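Folding Methods for Household Towels: Final Report
Home Textiles Project, Vaditz College
4 January 2025

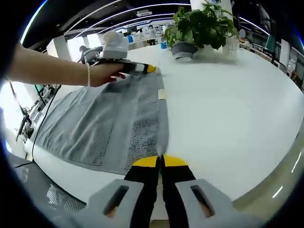

Figure 1. Gray towel on the white work table, partly folded lengthwise.

1. Background

The Corlow residence hall provides shared linen to its occupants. Towels are returned from the laundry in bulk and placed on open shelves in the linen room. In September the project group was asked to recommend one folding method that would suit the shelves and could be learned quickly by new residents.

2. Method

Two methods were compared. In the first, the towel was folded in half across its width and then in half again. In the second, the towel was laid out flat, folded lengthwise into a long rectangle, and then folded in thirds from one short end. Work was carried out on a white table large enough for the towel to be spread out at full length. The far corners were pressed down before each fold was completed.

A total of 1221 folds were recorded. Of these, 768 used the lengthwise method and the remainder used the half-and-half method. Folds in which the edges did not line up were marked as uneven and repeated. Repeats were not included in the total.

3. Results

The lengthwise method produced a narrower bundle that fit the Kohlhase shelving without overhanging the front. Of the 768 lengthwise folds, 525 were accepted at first inspection. Most of the uneven folds were traced to the first step, where the long edge had shifted while the opposite corner was being brought over. Gray towels with a textured band proved easier to align, as the band served as a guide for the fold line.

4. Recommendations

The group recommends the lengthwise method for all bath towels. Hand towels should continue to be folded in half. A printed instruction card should be posted beside the shelves, and the method should be reviewed after one term of use.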